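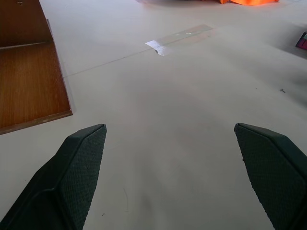
Teaching by the hand: a conversation at the Modis workshop

16 May 2025

The engineer who leads the teaching work at Modis prefers that her name is not printed. "Write about the work," she told me when I arrived in Karcombe. "The name is not so interesting." She is a former physiotherapist, and she came to robots nine years ago, after a course in Lendania which she had joined mostly for the mathematics.

Her group shows robots how to do small household tasks. There are two ways to do it, and I asked her to explain when she uses each one.

"In the first way, you take the arm itself and you move it," she said. "You feel the weight, you feel the joints. It is very direct. For opening a drawer I like it, because my hand knows how a drawer wants to move. But your own body is always near, and your sleeve comes into the view of the wrist camera. Then the robot learns something about sleeves."

The second way is remote control. The operator sits apart from the robot with a pair of handles and watches the view from the wrist on a screen. In that view the two fingers come up from the bottom, and everything else is seen between them or past them.

"New people look only at the object," she said. "I ask them to look at the gap. The gap between the fingers is where the work will happen, so you must bring the gap to the object. When a person understands this, the movements become calm."

How long does it take to become good? She thought for a while before answering. "A person needs 30 demonstrations before I keep any of them. It sounds hard, but people are relieved when I tell them. They can make their mistakes freely." For one task the group normally collects 80 demonstrations, and then they train and look at what fails. The largest set they have made, for a folding task ordered by the firm Amarasinghe, had 1,000. She would not like to repeat it. "My shoulders remember that June," she said.

I asked if the workplace must be very clean. She shook her head. The pads on the fingers are wiped, because a dusty pad slips, but she is less strict with the floor. A piece of tape, a small screw, a hair — such things are in every real room, she told me, and a robot which has seen only perfect surfaces will be surprised by the first crumb.

What she is strict about is hesitation. If the operator stops in the middle to think, the robot may learn to stop there also, without any thought behind it. So her operators decide the path first, with the fingers open, and only then start the recording. "You may go slowly," she said. "Slow is fine. But you should know where you are going."

We spoke finally about patience, which she considers a matter of habit. After each demonstration her operators put down the handles and look away from the screen for a moment. She learned this from her old profession, where she also guided other people's movements with her hands. "A patient tells you when you push too much," she said. "The arm does not complain. You have to notice it yourself, and this took me a long time."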